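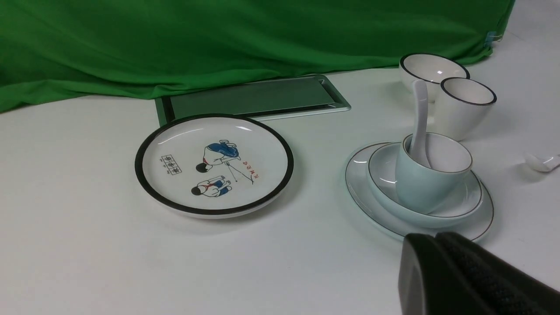

Crockery on the table, gripper waiting bottom right. Green cloth at the back, of which more later.

I was asked to look after the table-clearing cell at Lakbridge while Rokeya Saha was away, and I said yes before reading the setup notes. They run to 15 pages. I have now read them twice and I still think most of them describe how the thing ought to behave on a good day.

The claim, for anyone new to this blog, is that the arm can put away ordinary tableware with very little fuss. Ploltora, who sold us the control software, call it "ready for the home". I have a home. My home has a dishwasher that needs its filter cleaning and a drawer that sticks, and I would still back it against this cell for getting a cup from one place to another.

Anyway, the setup. You begin with the cloth, which nobody warned me would be the fiddly part. The wrist camera looks out low across a white table, and white bowls on a white table are hard going for it, so the green goes up behind. Rokeya's notes say to hang it "flat". It has been folded in a cupboard and it has creases you could lose a teaspoon in. I steamed it once, put it back up, and could see no difference in the results. I have stopped steaming it. There is a small blue tag towards the right-hand end and I leave that end on the right, mostly so that I know I haven't hung the thing backwards.

Then the camera check. You bring the wrist down to the low position, let it settle, and compare what it reports with a ruler on the table. If it is out by more than 3 millimetres you run the calibration again. On my first morning I ran it 4 times. The fifth I skipped, having found that the bracket screw behind the camera was a quarter turn loose. I would gently suggest that "check the screw" belongs on page one and not on page 11, under Other.

The gripper itself I have fewer complaints about. It's a big black lump of a thing, and the patterned surface on the upper face picks up fluff, so it gets a wipe with a dry cloth before each session. Jamila Pathirana reckons the wipe is superstition. She may be right, but it takes seconds, and I've had worse superstitions handed to me by people with Ploltora lanyards.

Laying the crockery out is where I part company with the notes. They want everything spaced apart, one item to a patch of table, and of course it does better like that. So would I. I put it out more as you'd find it: the pale blue cup stacked on its dish, the dish on the big plate, a spoon left standing in the cup and leaning against nothing much. The cartoon plate goes in front of the tray so that it hides part of it. The other white spoon goes off to the right on its own.

The spoon in the cup is the one I'd ask about if a salesman were in the room. The handle runs up in front of the white bowl, white on white, and the software has to decide where one stops and the other starts. In yesterday's session it went for the handle properly in 7 tries out of 15. Jamila thinks that's promising. I think it is slightly worse than tossing a coin, and the coin was cheaper.

What did help was dull. I dropped the approach speed, moved the lamp so it wasn't bouncing off the dark middle of the tray, and changed the finger pads, which the log says were last done by someone from Restach and doesn't say when. The old pads had gone shiny. I've written the date of the new ones on a bit of tape on the cell door, where the next person can't miss it.

Rokeya is back next week and can have her cell again. I've left the notes as they were, apart from the screw, which I've put at the top in pen.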